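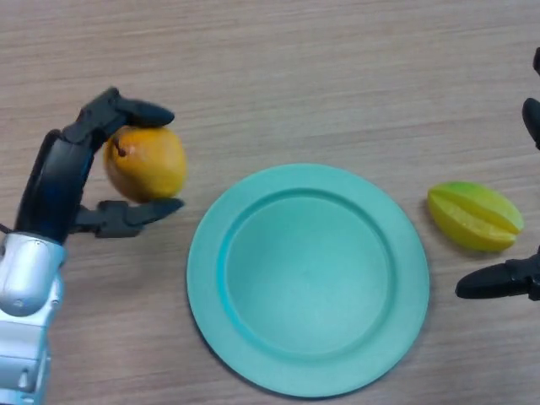 A ripe mango, golden yellow going to orange.

Rukeck 105 Countertop Fruit Dryer

Mango season is short, and if you buy by the case in July you know how fast a whole box goes from firm to soft. The Rukeck 105 is the dryer we built for those weeks. It takes a full case of fruit, peeled and sliced, and turns it into chewy strips that taste like candy (we've added no sugar to ours in years!).

Five trays slide in from the front, so you can check the middle one without unstacking the rest. The fan sits at the back and blows straight across every tray — no more swapping top and bottom halfway through the night. Set the dial anywhere from 95 to 159 degrees Fahrenheit, turn the timer, and go to bed.

For mango we like slices a quarter inch thick at 135 degrees. Start checking at eight hours. Very juicy fruit can take twelve, and the strips firm up a bit more as they cool. Pick fruit that gives slightly under your thumb and smells sweet at the stem end. Hard, green ones dry sour, although some of our customers love them that way with chili and lime.

It's good for plenty more, too. Apples, pears, tomatoes, herbs at the lowest setting, and pineapple rings, which come out wonderful and very sticky (line the tray!).

Specs
Model: Rukeck 105
Trays: 5, stainless steel, dishwasher safe
Temperature: 95 to 159 °F
Timer: up to 24 hours, automatic shutoff
Cord: 5 feet
Item number: 2473

In the box
Dryer, five trays, one fine mesh sheet for herbs, drip tray, recipe booklet

Good to know
Leave four inches of space behind the fan. The door lifts off for washing, but the cabinet should only be wiped down. Trays from the older Lomeck model are a little narrower and won't sit on these rails. Extra mesh sheets are sold in pairs — order two pairs if you dry a lot of sticky fruit.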